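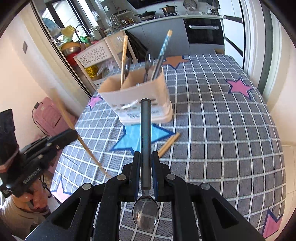

Project report: Sorting utensils with hand-held grippers
Skonari Robotics Club, summer session
Wednesday, July 24, 2024

1. Goal

Our group wanted to record people putting chopsticks and spoons into a holder, so that the recordings could later be used to train the club's arm, Miranda. We set a target of 589 recorded attempts before the end of the session.

2. Setup

We worked with 2 hand-held grippers from the Brukivley kit. Each one has two parallel fingers that open and close with the operator's hand. The utensils were wooden chopsticks and metal spoons, and the holder was a plastic one with compartments and holes to let water drain. The cloth under everything had a grid and stars on it. We kept the same cloth for the whole project and used the stars as starting spots.

Every attempt began with the utensils lying flat and ended when the last one was in the holder, or after 60 seconds, whichever came first. File names and notes went into Trilta, the logging sheet we wrote in June.

3. What we learned about gripping

Spoons were easier than chopsticks. A spoon handle is flat and stays put once the fingers close on it. A chopstick is thin and round and rolls when one finger touches it before the other. When several chopsticks lie together, the fingers tend to pick up two at once.

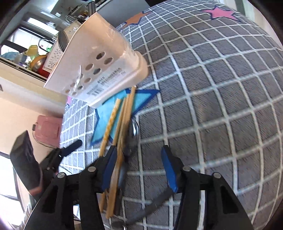
Skonari asked in the first review whether we should spread the chopsticks apart before each attempt, which would give cleaner recordings but an easier task than the arm will get. We talked it over and left the bundles in. Attempts where two sticks came up together were kept and marked "double" in the sheet.

The holder caused its own trouble. It is light, and a stick that hits the rim can push it over. We did not tape it down. If it fell, the operator could set it upright with the second gripper and keep going, as long as there was time left.

4. Results

We reached the target of 589, but 30 attempts had to be left out for missing notes. Most of those were from the first two days, when one person was both operating and typing.

5. Still to do

Check the "double" labels again. Try a heavier holder. Add forks, which we have not recorded at all.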